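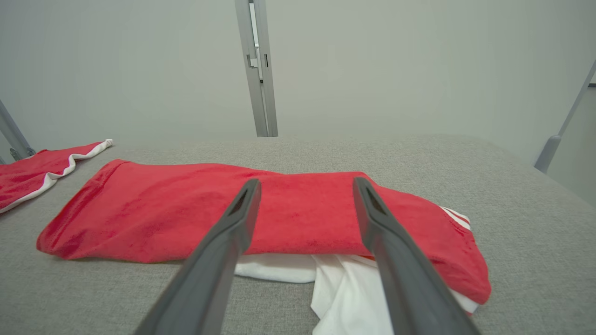
What Is an Offside Trap, and Who Falls Into It?

Soccer has 17 laws, and grown-ups will shout about one of them more than all the others put together. It is Law 11, offside. Plenty of people who shout about it could not explain it if you offered them a sandwich.

The rule first

Say your team has the ball and you are in the other team's half. Look at where you are when a teammate plays the ball. If you are closer to the goal line than the ball is, and also closer than the second-to-last defender, you are in an offside position. The goalkeeper usually counts as one of those last 2 defenders, so most of the time you only need to watch one other person. Level with that person is fine.

Standing there is not a crime. You can stand offside all afternoon and admire the grass. It only matters if you join in, by playing the ball or getting in an opponent's way. Then the flag goes up and the other team gets a free kick.

You can't be offside straight from a throw-in, a goal kick or a corner. Adults forget this one a lot. Be kind when you remind them.

Now the trap

Defenders worked out long ago that the line moves when they do. So just before the pass, the whole back row takes a few quick steps up the field. The striker, who was perfectly legal a second ago, is now alone behind everybody with an arm in the air, looking hurt.

It's a fine trick when all of the defenders step up together. When 3 go and one stays behind to tie a shoe, the striker is onside and has a very nice run at goal.

Try it yourself

You need a ball, two attackers, three defenders and a goalkeeper. One attacker passes and the other runs. The defenders pick a word to shout when it's time to step up. "Up!" is normal. The under-tens at Erkunmont use "Pancake!" and lose no more often than anyone else.

Swap places after five passes. Whoever is goalkeeper gets to be the referee too, and must put up with the complaints.

Updated September 8, 2019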